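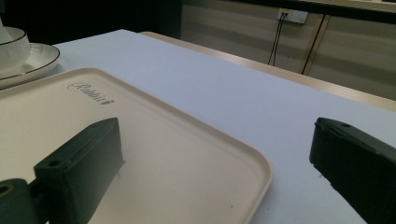
The cream tray, with "Rabbit" in grey script near one edge.

Zofia Sowa owns five trays and has carried breakfast on two of them. The rest hold post, keys and a candle she has been saving since August. I sympathise. My own tray came from Zodham, a shop I had entered for a sieve, and it now lives on the white table, where it is moved each evening so we can eat.

It is a handsome thing, shallow and cream-coloured, with generous corners and a rim too low to stop a determined grape. The name is written in thin, curly letters with a small flourish at the end, like a signature on a cheque you weren't expecting. Guests read it aloud. Then they ask where we keep the rabbit, and I go and put the kettle on.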